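Speaker notes: Sorting loose cables at the bench and at home
Session length 20 minutes, questions at the end

Slide 1. Title
Wait for the door to close. State the scope: short cables and hookup wire, stored in open baskets. Reels, mains leads and anything longer than a person's arm span are out of scope. Refer those questions to the Durura handout.

Slide 2. The problem
One mixed drawer. Cables migrate under each other and knot at the connectors. Retrieval time depends on what is on top. At the Genell workshop the drawer was emptied and refilled twice in one August, with no change in how it behaved.
Ask the room who has bought a cable they already owned. Move on quickly.

Slide 3. Choice of container
Perforated plastic baskets. The contents can be seen from the side, and dust falls through. Low walls are preferred for wire, high walls for power adapters.
Lids: do not recommend. A closed lid turns the top of the basket into a shelf, and the basket stops being used.
Mention that hole size matters. A thin bare end will pass through a coarse grid and catch on the next basket when it is lifted.

Slide 4. Sort key
Options are length, connector, color and function. Color is fastest for hookup wire. Function is better for finished cables. Do not mix the two keys within one row of baskets.
The Hlongwane labels are printed on 16 mm tape and go on the rim — not on the wall, where the holes lift the adhesive.
If someone asks about sorting by age, say it was tried and dropped.

Slide 5. Coiling
Thin wire: lay it in as a loose curve. Tight winding leaves a set in the conductor, and the wire springs out when the tie is removed.
Thicker cable: over-under coil, one hook-and-loop tie, connector ends together.
Demonstrate with the cable from the lectern. Allow 2 minutes. Skip if running late.

Slide 6. Working on the floor
A bench is usually too small for a first sort. Use a hard floor. Carpet grips the jacket and hides short offcuts. Set the baskets side by side with the rims touching, and start with one piece in each basket as the reference for that group. Everything else is matched against the reference piece, then dropped in.
Leave a clear strip in front of the baskets for items not yet assigned.

Slide 7. Maintenance
Return rule: a cable goes back to its basket before the next one is taken out. The Esico checklist has this as its first line. Read it aloud.
Discard anything with a cracked jacket. Do not keep it for parts.

Slide 8. Close
Leave this slide up during questions. Handouts are on the table by the exit.

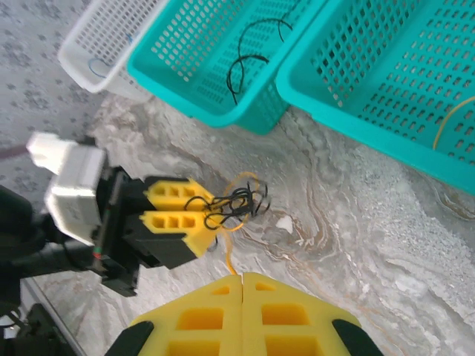

If the projector is needed for the next session, switch to the blank slide and take the remaining questions in the hallway.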